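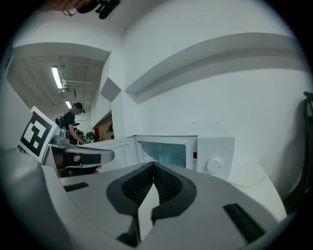 Brolteck Support: Please confirm whether the turntable stops on its own partway through a cycle, or whether it keeps trying to turn and slips. Those are two separate faults and we handle them differently. Please also tell us what containers are normally used in the oven.

**Ticket:** 918
**Site:** Plakumton, Guerreiro building, break counter
**Item:** countertop microwave, white, door opens to the left
**Opened:** August
**Status:** closed, see last entry

### Original report

Turntable knocks and then stops. Food comes out hot on one side and cold on the other. It does this with tall glass jars and sometimes with a bowl. No error, no burning smell, no sparks. The light works and the fan runs. The oven finishes its time and beeps as usual.

### Reply to Brolteck, 9:40 a.m.

It keeps trying to turn. You can hear the motor under the plate the whole time. The plate moves a short way, knocks, moves again and then sits there humming.

Containers are mostly glass jars without lids, soup bowls and the occasional plate. The jars are what people complain about. Soup in a jar is the normal lunch here, so a "use something flatter" answer won't help much.

### Test 1, empty plate

Ran the turntable with only a mug of water on the center of the glass plate, one minute, full power. Turned normally. One knock at 21 seconds, then no more.

Repeated with the mug near the edge of the plate. Knocked on every turn and stopped before the minute was up. Water was warm on one side of the mug when stirred with a thermometer, so the heating part is fine and the complaint is down to the plate not moving.

### Test 2, is the oven level

The counter felt flat, but the oven didn't sit flat on it. It rocked slightly when pressed on the front right corner. The feet are rubber and one is worn down more than the other three. I put a folded piece of card under it as a temporary fix. The rocking stopped.

Ran the mug at the edge again. Still knocked, but kept turning for the full minute. Some improvement, so the level matters, but it isn't the whole fault.

### Test 3, the jar 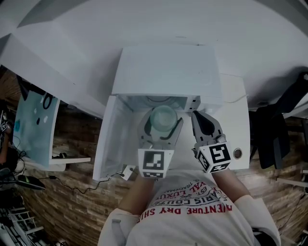
*Green glass jar at the mouth of the oven, door open.*

Used one of the glass jars from the shelf, with water in it. Set it in the middle of the plate first. It turned without trouble for two minutes. Moved it toward the edge and the plate stopped in less than half a turn.

Checked whether the jar was touching the side wall or the inside of the door. It was not. There was a finger's width all the way around. A taller jar does come close to the roof of the cavity but doesn't rub.

So the jar itself is not jamming anything. The weight off to one side tips the plate, and something under the plate catches.

### Brolteck, 11:15 a.m.

Thank you for the test results. Please unplug the oven, remove the glass plate and the roller ring, and check the following:

- crumbs or dried food in the roller track
- cracked or flat-sided rollers
- wear on the three raised tabs of the drive coupler in the middle

Please do not lift out the coupler with a metal tool. It pulls straight up by hand.

### Under the plate

Unplugged at the wall and left the door open. The plate came out clean and has no chips. The roller ring was another story. There was a hard brown ring of something sugary stuck in the track at the back left, which you can't see with the plate in. I scraped at it with a plastic card and gave up. A wet cloth laid over it for ten minutes took it off, plus two grains of rice.

Rollers: two turn freely. The third turns but has a flat spot on it, enough to feel with a fingernail. I think this is the knock.

Coupler: all three tabs are there. One has a rounded top edge. It still sits in the plate but has some play.

Wiped out the rest of the cavity while I was in there. Did not touch the cover panel on the side wall apart from a dry cloth.

### Test 4, after cleaning, old roller ring

Card still under the foot. Plugged back in.

| Load | Position | Time | Result |
|---|---|---|---|
| Mug | center | 1 min | turned, no knock |
| Mug | edge | 1 min | turned, light knock |
| Jar | center | 2 min | turned, no knock |
| Jar | edge | 2 min | knocked, stalled near the end |

Better than this morning. Sent the table to Brolteck and asked for a roller ring and a coupler. They said the ring is sold as a part and the coupler comes with it. The order went to Trirport, who keep the spares. I also asked for a set of feet, because the card will not last once somebody spills on it.

### Interim note on the counter

Taped this to the cabinet next to the oven:

> Turntable is sticking. Put jars and bowls in the MIDDLE of the plate. Stop halfway and stir. Lids off. Part is on order.
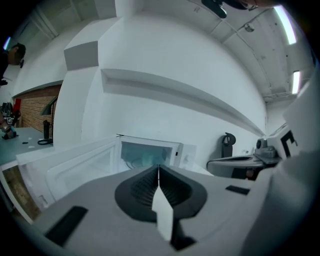
The note helped with the cold soup complaints but people still had trouble getting a full jar in and centered with one hand. The door has to be opened all the way first. If it's only halfway, the jar ends up on the near edge of the plate, which is the worst place for it. I added "open door fully" to the note.

Also asked that nobody slide the oven back toward the wall. Each time it gets pushed, the card comes out from under the foot and the rocking starts again.

### Parts in

Small package from Trirport. Roller ring and coupler were right. The feet were the wrong size, too wide for the recess, and went back. Cut a rubber pad to fit the worn corner and glued it. Let it set overnight with the oven unplugged. The oven now sits flat without the card.

Fitted the coupler first, then the ring, then the plate. The plate drops a little when it finds the tabs. If it doesn't drop, lift and turn it until it does.

### Test 5, new ring and coupler

Same four loads as Test 4. All turned for the full time with no knock. Ran the jar at the edge a second time at 7 minutes on low power. It turned to the end.

### Closing entry

Cause: flat spot on one roller, food stuck in the track, worn front foot. Coupler replaced although it would have lasted a while longer.

Old note taken down. New one says to take the plate out and wipe the track when something boils over. Refund for the feet is still open with Trirport and is being handled under their order, so it doesn't need to hold up this ticket.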